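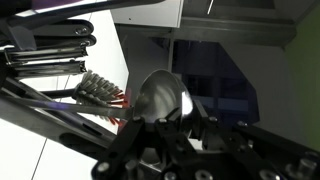
Scoring a cluttered-cup picking test

Kollodix is our method for picking one thing out of a crowded container. These are the steps for running the benchmark yourself – allow an afternoon.

1. Fill a clear container with mixed kitchen and desk items. Stand it on a plain tabletop within reach of the arm.

2. Run the wrist camera calibration, then save the result under a new name.

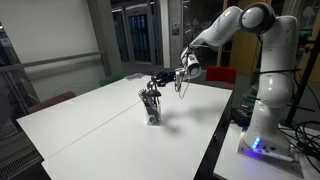
3. Start the Narance planner and set the time limit to 15 seconds per grasp. Allow 3 attempts at each target, then record a miss.

4. Reshuffle the container by hand between targets. Long items should end up at different angles each time.

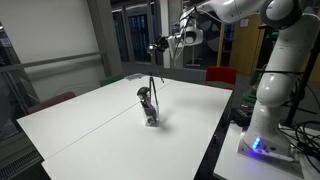
5. Log every attempt, including those stopped by the force limit. Our June set has 205 attempts. Most misses came from tall items leaning against each other – the planner treats the pair as one object.

6. Score by target and leave out any run where the container tipped over.

Last updated Tuesday, December 23, 2025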